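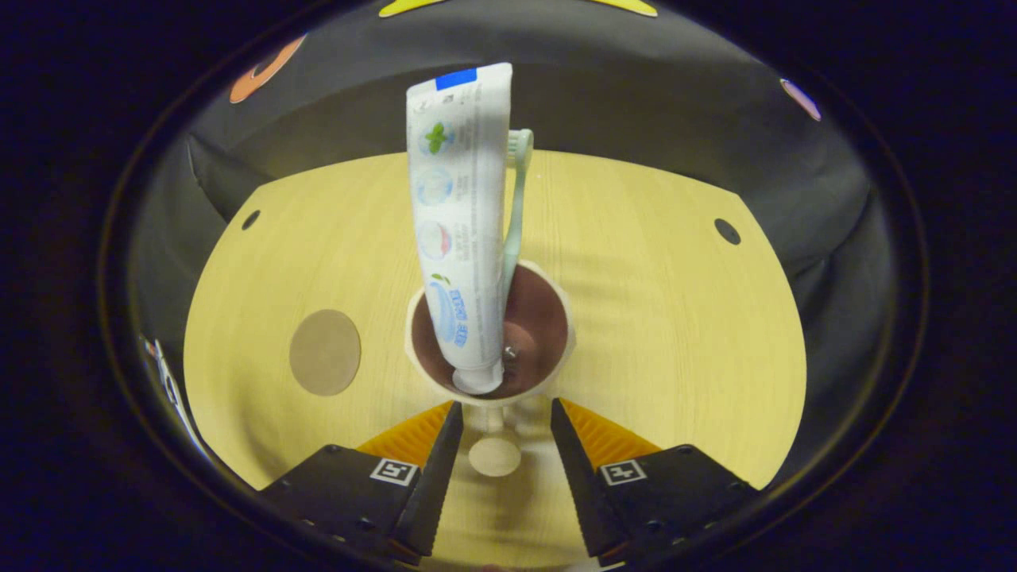
Toothpaste and toothbrush in the cup, fingers open.

Home Projects People Gallery Publications Contact

Skoretis - the bathroom cup task

On this page we collect the working notes for one picture from our study of hand-held grippers. The text is by Triin Butkienė, with corrections from Aigars Paju. The longer report is still being written, and some of the numbers may get a second decimal there, but they will not move much.

The question of Skoretis is a simple one. If a person shows a task with a gripper in the hand, and the robot later learns only from these recordings, how much does it matter where the objects stood? In our group we had two opinions. Aigars believed that many positions with few recordings each would be best. I believed that the policy first needs many recordings of the same position, and only after that some variety. We decided to measure it, and the cup task was the first one we finished.

The task

The person puts a toothpaste tube and a toothbrush into a small round cup, and then takes them out again. Both directions are recorded. In the picture both things are in the cup: the white tube stands with the crimped end up and the cap down, and the green toothbrush leans on its right side. For the policy this is a difficult moment. The brush touches the tube, so a finger which comes from the right can meet the handle before it meets the tube. We call it the "leaning case" in our tables, and it has its own row.

The fingers

The orange ribbed pads are on the inner side of both fingers. We tried smooth pads in March, and the tube turned in the grip too often, so we went back to the ribs. The square markers on the black fingers let us calculate the opening of the gripper from the camera image alone. There is no other sensor for it in our setup. When a marker is hidden for a short time, we fill the gap from the recordings before and after it, and if the gap is long we throw the recording away.

The table and the backdrop

The table top is light yellow with a wood grain, and the fabric behind it is dark gray. We kept this pair for the whole cup task. Later tasks, which we call Martens and Idelmont, use other surfaces, and it would be a mistake to compare the success rates directly. A pale cup on a pale table is harder to find than one would think from looking at it with the eyes. In the first version of the policy, many failures were of this kind: the gripper closed well, but beside the rim.

The recordings

We made 1,747 recordings of the cup task. After checking, 1,600 of them were used for training. The rest had a long marker gap or a wrong start, for example when the person began to move before the signal. Of the training recordings, 549 belong to the leaning case. We did not plan this share, it is how the brush fell when people put it in without thinking, and we left it so.

All recordings were made by five people. Each one had a short practice before, which was not saved. Two of them are left-handed, and we looked for a difference in the results and did not find any that we would defend.

What we found

Training on many positions was better than training on one position, also when the total number of recordings was the same. So Aigars was right in the main point. My idea survived in a smaller form: for the leaning case, the policy with many positions needed more repetitions before it became stable, and with few of them it pulled the brush out together with the tube. With enough repetitions this became rare.

The direction also matters. Taking out was learned faster than putting in. We think the reason is the narrow goal, because the cap must come down inside the rim and the view of the rim is partly covered by the tube itself. We want to test this with a larger cup - it is already ordered - and without changing anything else.

What we can not say

All tests were done with one brand of tube and one type of brush. An almost empty tube bends in the fingers, and we have no recordings of this. We also did not change the light. Readers who want to use the method in a real bathroom should be careful with our numbers.

Data and code

The cup recordings will be shared together with Cullon, our small tool for reading the markers. Cullon works already, but the instructions are only half translated. If you need it before the report is out, please write to Triin through the contact page and say which camera you use.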